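Robot Rules for Kids: Sharing a Table

A robot arm is strong and cannot feel sorry. At the Jendcombe workshop, two arms that share a table follow written rules. Rule 1: one arm holds, the other brings the tool.
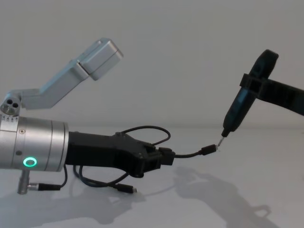
Skeltell asks whether both arms may move at once. Yes, but slowly, and never on crossing paths.

Rule 2: check that the fingers are open before reaching for a cable.

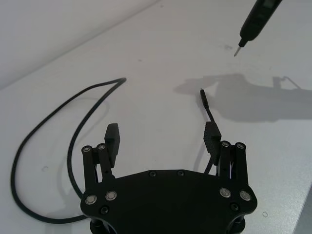
Tuhumury writes that Flillbridge has 10 rules and this page lists only three. The rest cover power and repairs.

Rule 3: people stay 6 feet back.
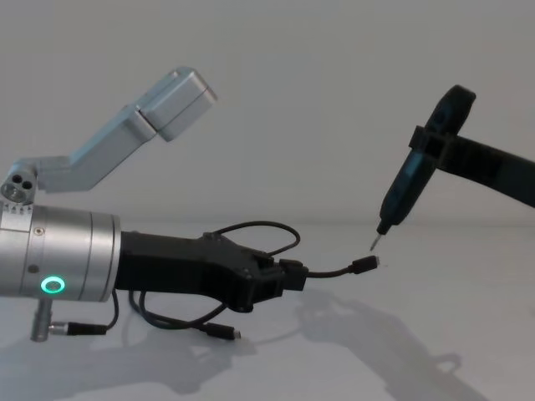

To enter that space, press the stop button first. Wait for an adult to say it is safe.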